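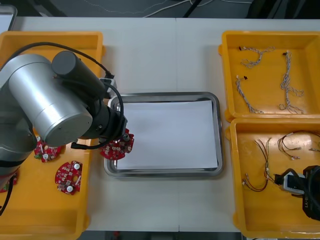 Livo two-arm station with a red circuit board held at the rim of the tray.

Livo Two-Arm Recording Station

Livo is a bench station for recording sorting and kitting examples with two robot arms. An operator guides the arms through a job, and the station stores the arm movements together with the pictures from every camera. The recordings are then used to train a model on the same job.

The station is sold by Rircombe as a complete set or without the arms, for customers who already have a matching pair.

What the set includes

2 arms with grippers
Fixed workspace camera
Wrist cameras
White work table in sections
Yellow plastic bins
Stainless-steel tray
Recording software, Mancuso edition

Parts and layouts

The layout shown has the tray in the centre and bins on both sides. Circuit boards go on the left, wire harnesses and thinner wire bundles on the right. White paper in the tray cuts down glare from the steel. Other layouts can be saved by name and called up at the start of a session.

Wires are the slow part of this job. They tangle, and the same harness rarely lies the same way twice, so we suggest recording more examples of wires than of boards. Our own starter set for this layout has 574 recordings, of which 300 are wire picks. It is supplied with the station and can be added to or left out of training.

Cameras

The wrist camera keeps the gripper fingers in view so that each grasp can be checked afterwards. Polished metal will show reflections. Leave them in – the model will meet them again in use. 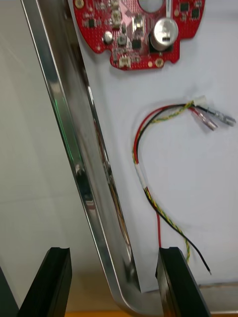

Wrist camera view: gripper fingers, polished steel, board and wiring.

Recording a session

Choose a layout, press the start pedal and carry out the job. Press again to stop. A recording can be kept, marked as failed or deleted from the same screen. Failed attempts are worth keeping, but they must be marked. Setting up a new layout takes roughly 10 minutes.

Orders and support

Stations are built to order at our Jirkeck workshop. For prices and delivery, ask for Nadhirah Govindasamy. Questions about file formats or existing arms go to Alaric Alcantara. Spare bins and trays can be ordered separately.

Page last changed: Dec 27, 2021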